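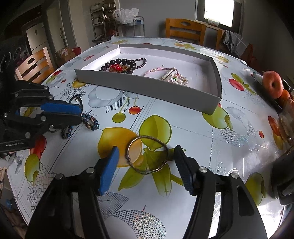 과일무늬 식탁보 위의 팔찌들.

중고 장신구 감정 앱이 늘고 있다. 사진 몇 장이면 값이 나온다는데, 그 값을 믿어도 될까. 동네에서 오래 장신구를 사고팔아 온 킹파이 수는 고개부터 저었다.

“같은 목걸이를 앱 두 군데에 올려 봤어요. 브라켈은 3056, 패스토는 3790이 나왔습니다. 단위는 둘 다 원이 아니라 자기네 포인트고요. 그걸 시세라고 부르더군요.”

포인트를 현금으로 바꾸려면 수수료가 붙는다. 얼마냐고 묻자 그는 약관을 여덟 번째 줄까지 읽다가 덮었다고 했다. 업체 쪽은 거래 자료가 쌓일수록 정확해진다고 홍보하지만, 그 자료가 실제로 팔린 값인지 판매자가 부른 값인지는 어디에도 적혀 있지 않다.

그렇다면 사람의 감정은 나은가. 그는 여기서도 선뜻 편을 들지 않았다.

“도금인지 아닌지는 저도 눈으로만 봐서는 틀립니다. 6월에도 한 번 틀렸어요. 무게 달고, 잠금쇠 안쪽 각인 보고, 그래도 모르겠으면 모른다고 해야죠. 그 말을 하는 가게가 드물어요.”

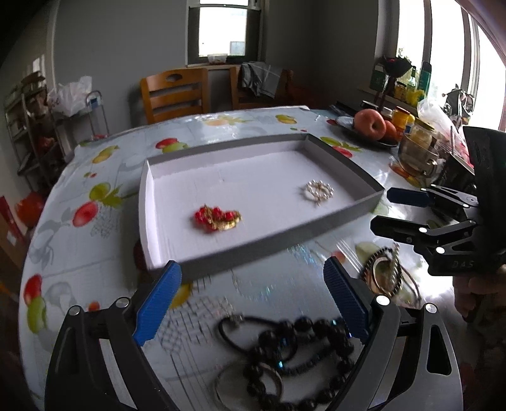
쟁반에 놓인 브로치와 그 곁의 금색 사슬들.

물려받은 물건을 들고 오는 손님에게는 뭐라고 하느냐고 물었다. “할머니가 비싸게 샀다는 말은 감정서가 아니라고 합니다. 기분 나빠하시죠. 영수증이 있으면 가져오시라고 하는데, 가져오신 분은 몇 안 됩니다.”

‘빈티지’라는 말도 그는 잘 쓰지 않는다. 언제 만든 물건인지 모를 때 붙이기 좋은 말이라는 것이다. 기자가 그래도 앱이 편하지 않으냐고 되묻자 그가 답했다. “편하죠. 팔 사람보다 살 사람한테 더 편할걸요.”

정리: 메이 마르체티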